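3.2 The shared room

The room is used by two groups at once, and its floor has to serve both. We looked at how cables, tape and drinking water share this space during an ordinary Friday. 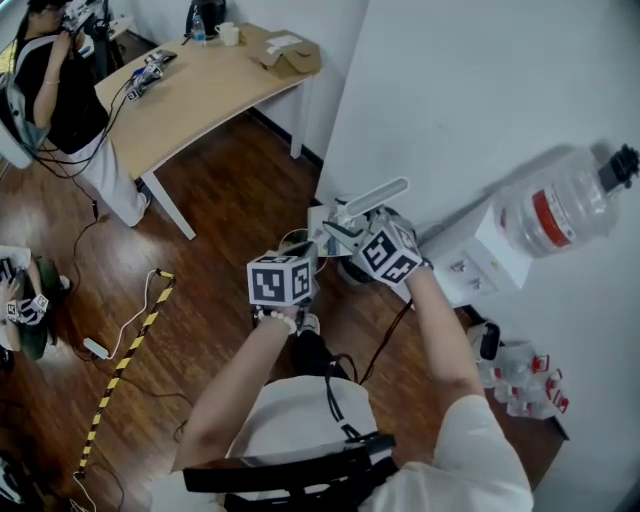

Figure 4a. Tape and cables on the floor.

The tape marks a line, but the white cable lies beside it.

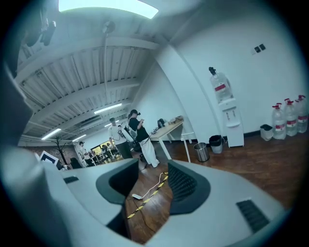
Ieva Ķēniņš

Water bottles are kept by the wall, close to the dispenser and the bins. In our survey, 38 of 42 users called this corner convenient. 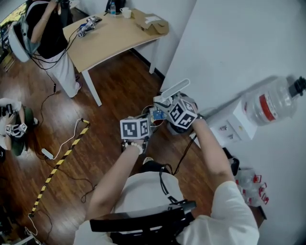 Figure 4b. Desk with bottle, mug and flattened cardboard box.

The desk collects small things — a mug, a bottle, packaging — and it was the place most often named as untidy.
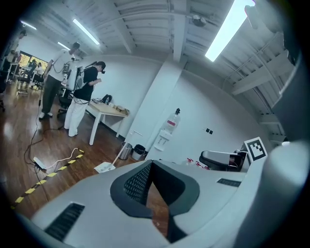 Figure 4c. The table and the floor near it.

Strickland proposes one shelf for packaging. We return to this in Section 4.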